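Este sitio utiliza cookies propias y de terceros. Aceptar | Configurar

26/3/24

Otra vez con la cola de conejo, y esta vez creo que vamos bien. Remojé 17 g desde anoche y la calenté al baño maría sin que hirviera (en enero se me pasó y olía fatal). El lote de Ormont espesa mucho más que el de Clomley - ¡menuda diferencia!
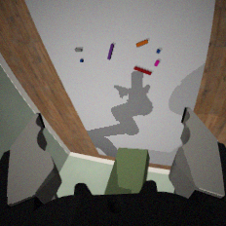 Bloque verde y piezas pequeñas de colores sobre fondo claro.

Di dos manos a la tabla y lijé con grano 700 entre una y otra. Serena Rinaldi quiere probar el yeso de D'Amico, queda pendiente pedirlo.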